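I got to the Vetstead open day a little after 10 in the morning, parked on the grass with everybody else, and went straight for the packing side because that's what I wanted to see. I'd been told to start at the front desk and get a sticker. I never did get a sticker.

Bimla Tyagi was showing people around our end, and she's a fast talker, so I missed plenty. What I did catch was all about boxes. Vetstead sends out 865 orders in a good week (January is slower), and a lot of them go in cartons that have already made one trip. She had us run our thumbs along the folds of a few. Scuffs don't bother her at all! A tired fold does, and so does a flap that has started to tear where it rubs on its neighbor. 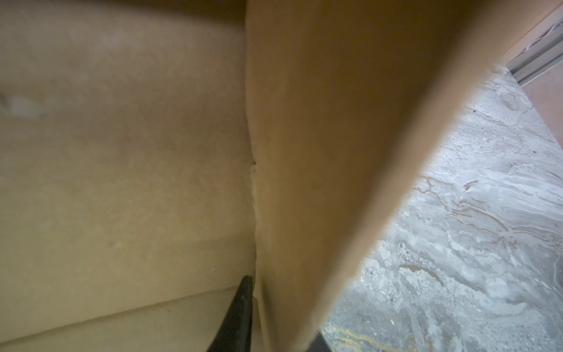 I asked what happens to the ones that don't pass and she said they get flattened and sent to Boldale for pulp, 100 at a time, tied with string — which I thought was a nice old-fashioned touch. Benito Moya, who came along with me, wanted to know about tape. He always wants to know about tape. They use the paper kind, and he got to take a roll home, so his day was made.

I liked the rooms more than I expected to. I had pictured a gray shed, and then there's pink plank walling with the orange coming through in patches, and a marble-patterned tabletop with a box open next to it. I could have a kitchen like that, cartons and all. The clock has a light blue rim and a little blue cartoon-like figure on its face, and I want one. 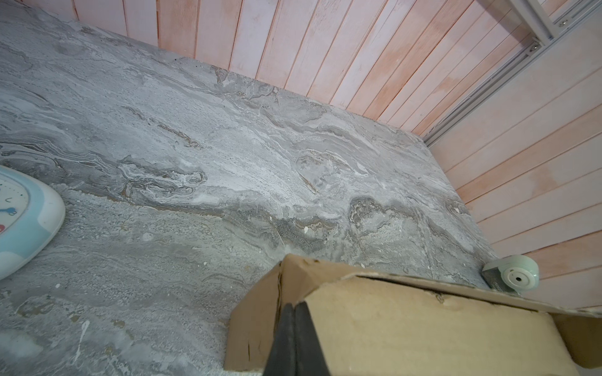
Can you bring your own boxes for them to reuse? They'll take them at the side door until 4 in the afternoon, as long as they're clean and the old labels are off.

Coffee was in the yard, and Verna Alcantara's almond cake was gone by the time we got there. We bought a bundle of 14 small cartons for the move and they only just fit in the back seat, with Benito holding two on his lap the whole way home.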